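News | Products | Care Guides | Press | Contact

Zumance Publishes Sorting and Folding Guide for Small Bedrooms

EKDALE, July 31, 2026. Zumance today released a free guide to sorting and folding clean clothing in rooms where the bed is the only large flat surface. The guide covers mixed loads of garments, socks and bed linen and requires no folding table.

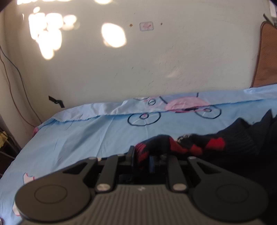
By Seija Vainio

The procedure begins with the bed made and the bottom sheet pulled toward the wall. Large garments are placed first, one at a time, with sleeves and hems opened out before the first fold. Dark items on a pale sheet, such as a black and red garment on light blue, are easier to square up than dark items on dark bedding. Printed sheets are acceptable. Wrinkles in the sheet should be smoothed by hand before each large piece is laid down.

The draft was tested in March in 97 households in Ekdale and Cimham, which together recorded 1,621 folded items. Test households used their own beds and bedding. Folded stacks were limited to seven pieces, the height at which the lower layers began to shift on a soft mattress.

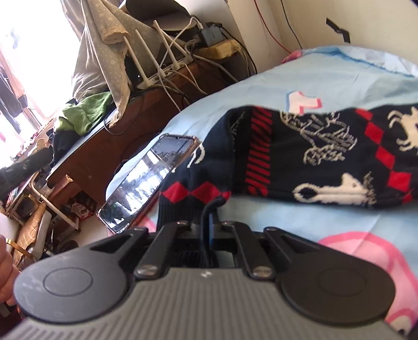 Zumance Home Textiles Department

Socks are handled last. Each sock is laid flat at full length and matched by cuff pattern before color. Knitted designs with several motifs, for example red diamonds at the cuff with white animal-like figures, should be compared along the whole visible side. Unmatched socks stay flat until the load is finished. Phones and other small objects should be moved to a desk or shelf, as they are easily covered by the next garment.

The guide also includes storage dimensions for the Huttunen drawer insert, which holds folded socks upright in a single row. The insert is sold separately and is not needed for the procedure.

Printed copies are available from the Zumance office in Cimham. Requests should state the number of copies and a delivery address.

Press contact: Seija Vainio, Zumance, Ekdale | © Zumance | Back to top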